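Search this notebook
Enter keywords
Reading time: 2 min

2/16/18, Flisska bench, picking cell

Best week yet! The mixed-bin trials for Grekis got through 1,840 picks, and the returns desk has now had two full shifts with the arm doing the first sort. They used to tip every bin out and bend over it for 90 minutes at a stretch. Now they check what the arm sets aside, and the desk has asked to choose the awkward items themselves (they are brilliant at it, far meaner than we are).

Bin 79 is one of theirs: toy blocks, a cup on its side, an apple-like thing. Round, shiny and studded all in together, which I love. 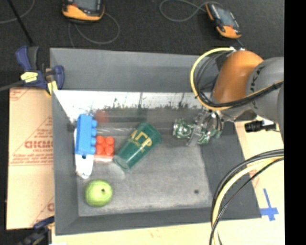
Worry from the desk: who gets the blame when a pick is wrong? Fair question. We agreed that a missed pick goes in the cell's log and never on a person's sheet. Hedegaard want the same wording before their start in April.

To do: re-check the clamps, tidy the cable run, ask the late shift if the beeper is too loud. Two of them would like to learn the teach pendant, so book bench time!

Contact the Flirerwood workshop | © 2018 | Back to top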